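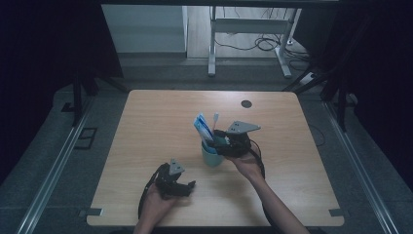
October 4, 2020

Descaled the boiler this morning. The Stemine sachets are now 62 grams each, down from whatever they were in March, and the instructions have not been altered to suit. Two sachets in 800 ml of water, left for the stated time, then three rinses. The third rinse still smelt of citric acid, so I did a fourth.

Flow at the kitchen tap before: 400 ml in the time it takes to fill the small jug. After: no change that I could measure. The fault is therefore further back, probably the inlet filter. The Brunner manual shows the filter on page 247, on the left side of the valve body. On my unit it is on the right. I have pencilled a correction in the margin.

Closed the stopcock, undid the collar with the large adjustable spanner and lost a fibre washer behind the skirting. The replacement from the Citia box is slightly thicker but seats properly. The filter mesh had grey grit along one edge. Brushed it with an old toothbrush and vinegar, refitted it hand tight plus a quarter turn. No weep at the joint after lunch, one drop by evening – nipped it up a little more and put a saucer underneath.

Walked to Gusen and back before dark. Wind from the west, path soft by the sluice, the new handrail still unpainted.

To do: order washers in the correct thickness. Check the saucer. Read the meter before bed.

Filed under: House & Upkeep
2 comments | 0 shares
Back to top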